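원격 조작 데이터 수집, 시뮬레이터 쪽 메모 (2월)

지난 글에서는 실기 팔을 손으로 직접 잡아 움직이는 방식(kinesthetic teaching)을 정리했다. 이번에는 시뮬레이터 안의 팔을 리더 암으로 원격 조작해 시연을 모으는 과정을 적는다. 작업 이름은 내부에서 Clivero로 부른다. 목표는 단순하다. 작은 블록에 그리퍼를 접근시켜 잡고, 지정된 위치로 옮긴다.

## 설정

- 기록 주기: 80 Hz로 수집하고 학습 전에 다운샘플링
- 저장 항목: 관절 각도, 그리퍼 개폐량, 렌더링 영상, 리더 암의 원시 입력
- 조작자: Melati Sumampouw, Aiman Hidayat 두 명

두 조작자의 습관 차이가 생각보다 크다. Melati는 목표 위에서 멈춘 뒤 수직으로 내려가고, Aiman은 비스듬히 들어가면서 손목을 돌린다. 두 궤적을 섞어 단순 회귀로 학습하면 접근 구간에서 평균값이 나오고, 그 평균 궤적은 옆 물체를 건드린다. 그래서 에피소드마다 조작자 ID를 메타데이터로 남긴다.

시점도 문제다. 측면에 가까운 시점에서는 세워진 긴 상자 때문에 그 뒤쪽의 깊이를 읽기 어렵다.

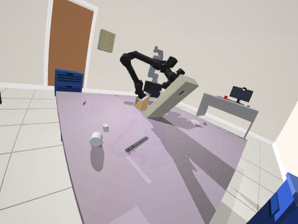

*비스듬히 선 베이지색 긴 상자와 그 옆의 작은 황갈색 상자, 그 위로 내려온 링크.*

## 필터링

수집한 에피소드는 1,310개, 그중 103개를 제외했다. 제외 기준은 다음과 같다.

1. 리더와 팔로워의 관절 오차가 임계값을 넘은 구간이 있는 경우
2. 조작자가 중간에 리더 암을 놓은 경우
3. 물체가 작업면 밖으로 떨어진 경우

파지에 실패했다가 다시 시도한 에피소드는 남겼다. 복구 동작이 빠진 데이터로 학습한 정책은 한 번 어긋나면 같은 자세에서 진동한다. Ikhsan이 이 부분을 따로 비교했고, 재시도를 포함한 쪽을 기본값으로 정했다.

위쪽 시점은 평면상의 간격을 확인할 때 쓴다. 그리퍼 끝과 갈색 블록의 위치 관계는 여기서 더 읽기 쉽다. 다만 팔의 어깨 하우징이 크림색 판을 일부 가리고, 그림자가 작업면에 넓게 깔린다. 그림자를 특징으로 학습하는 것을 막으려고 광원 방향은 학습용 렌더링에서 무작위로 바꾼다.
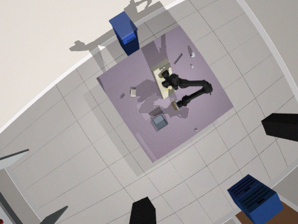 **리더 암 대신 키보드나 게임패드로 시연을 모아도 되는가?**

단순한 이동이라면 가능하지만, 손목 회전이 들어가는 작업에서는 축별로 끊긴 궤적이 나와 학습 데이터로는 품질이 떨어진다.

## 남은 일

리더 암의 중력 보상이 아직 약하다. 오래 조작하면 팔꿈치가 처지고, 그 처짐이 궤적에 그대로 기록된다. 스프링을 넣는 방법과 모터 토크로 보상하는 방법을 비교할 예정이다. 타임스탬프는 현재 수신 시점 기준인데, 송신 시점 기준으로 바꾸는 패치를 Nabila가 검토하고 있다. 패치가 들어가면 관절 오차 임계값도 다시 잡아야 한다.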